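Why I've stopped buying "fully loaded" streaming boxes, and why I think you should too

2023-08-24

Right, I know I'm going to get messages about this one. Every time I say anything against the loaded boxes my inbox fills up with people telling me I'm in the pocket of the big broadcasters (I wish, I could do with the money). But I've been chewing on it since April and I want it off my chest.

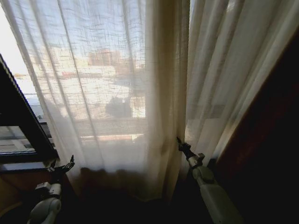 So. I've owned 3 of these boxes over the years. You know the sort, plain black thing, turns up in a padded envelope, and when you plug it in there's already a home screen full of apps you've never heard of and every film under the sun. The first one I bought from a bloke at work. The second was off an online marketplace. The third was a Christmas present from my brother-in-law, who meant well, and who still brings it up.

All three were rubbish in the end, and I don't mean the picture. The picture was fine for a while. I mean the whole business of living with the thing.

Let me start with the menus. Somebody, somewhere, has decided that what people want when they sit down with a cup of tea is a list of four hundred folders inside other folders. You pick "Movies". Then you pick "Movies 2". Then you get a spinning circle, then a list of links with names like a Wi-Fi password, and you have to try them one after another until one works. My mum can work a sewing machine that frightens me and she could not get an episode of a quiz show to play on that box. She gave up and read a book. That's not her failing, that's a badly made product.

Then there's the updates. Or there isn't, more to the point. The box I had the longest ran a version of Android that was already old when it was put in the envelope, and it never got a single security update the whole time I had it. Not one! We'd have a fit if our bank did that. But we'll happily type our email password into a box like that to get the catch-up apps going, and leave it sitting on the same home network as the laptop with all the tax stuff on it. I did it too, I'm not being superior about it. I just never gave it a thought until Reece Crabtree, who I used to do the podcast with, had a look at what my box was doing on the network one Sunday. It was chatting away to servers I couldn't put a name to, at four in the morning, with the telly off. Might have been harmless. Neither of us could say what it was, and that was enough for me. It went in a drawer that night.

I'm not going to do the legal lecture. You're grown-ups, you know what you're paying for when somebody offers you every sports channel in Europe for the price of a takeaway. What bothers me more these days is that when it goes wrong you've got no comeback at all. The service I was on went dark on a Saturday afternoon, the chat group vanished by teatime, and that was the rest of my year's subscription gone. Who are you going to ring? You can hardly write to the ombudsman.

And it was 25 quid I'd only just handed over, to renew. I remember because I'd been pleased with myself for getting the "loyal customer" rate.

Now the other side, because there is one. I completely understand why people buy them. The legit services have made a proper mess of it. When I started with streaming it was one subscription and most of what I wanted was there. Now a series will have its first two seasons in one place and its third somewhere else, and the prices go up every time you blink, and some of them have started putting adverts in and charging you extra to take them out again. It's cheek. If the companies want to know why folk go looking for a dodgy box, they could start by having a look at their own sign-up pages. I got an email back in the spring from a reader, Oluf Þrastardóttir, who said the household had reached the point of keeping a list on the fridge of which show is on which app. On the fridge! We used to have the telly page in the paper for that and it cost pennies.

So yes, I've got sympathy. I just don't think the loaded box is the answer to it any more, if it ever was.

What I do now is very dull. I bought a bare streamer with nothing on it, a Kistia, which you'll have seen me moan about before on account of the remote (the back button is where the volume ought to be, who signed that off?). It isn't the fastest and it isn't the prettiest. But it gets updates, they arrive without me doing anything, and when I had a problem with the sound dropping out I got a reply from a person called Vigfúsdóttir in their support team who sorted it in 2 emails. Try getting that from the bloke at work.

On top of that I've got Kodi, clean, straight from the official site, and all it does is play my own stuff. My ripped DVDs, some home videos, a load of concert recordings I've been hoarding since forever. People forget that Kodi is a really lovely bit of software when it's left alone. It's had its name dragged through the mud because of sellers stuffing it with junk add-ons and then calling the whole lot "a Kodi box", and I think that's a shame for the people who give up their evenings to build it. If you've only ever seen it on a loaded box, you haven't seen it. Install it fresh, point it at a folder of films, let it fetch the posters and have a play. It's a pleasure.

For live telly I went back to an aerial. I know! I felt about ninety years old up in the loft with the cable between my teeth. But I put a little Undance tuner on the end of it and now the ordinary channels come through to every screen in the house, and they don't buffer during the football. The guide data was a bit of a faff to set up, around an hour of my life, and I had to rescan when I found half the radio stations missing. Since then I've hardly touched it.

And for the paid stuff I rotate. One service at a time, watch what I want, cancel, move on to the next. It takes a bit of discipline, and you do have to put up with the "we're sorry to see you go" screens, which get needier every year. I thought I'd miss having everything at once. I mostly don't. I'd got into a habit with the boxes of scrolling for forty minutes and then going to bed, and with one service I scroll for ten and put something on.

A few of you have asked about the new Vendden box, as it's being pushed very hard in the groups at the moment as the "safe" loaded one. I haven't had my hands on it so I'm not going to pretend I've reviewed it. What I would say is, ask the seller how long it'll get updates for, and ask them what's pre-installed and who made it. If you get a straight answer to both, lovely, come and tell me in the comments and I'll happily eat my words. When I asked, I got a thumbs up emoji and a discount code.

I don't expect this to change many minds. The chap who's got his set up just so and hasn't had a day's bother will carry on, and fair play to him. But if you're about to spend money on your first one, or you're being asked by your dad or your nan to "get them one of those boxes", please have a think about who they're going to phone when it stops working. It's going to be you. It'll be during your dinner.

I'll do a proper write-up of the tuner settings next time, as three people have asked now and I keep typing the same reply. Comments are open, keep it civil, and no links to sellers please or they'll get deleted.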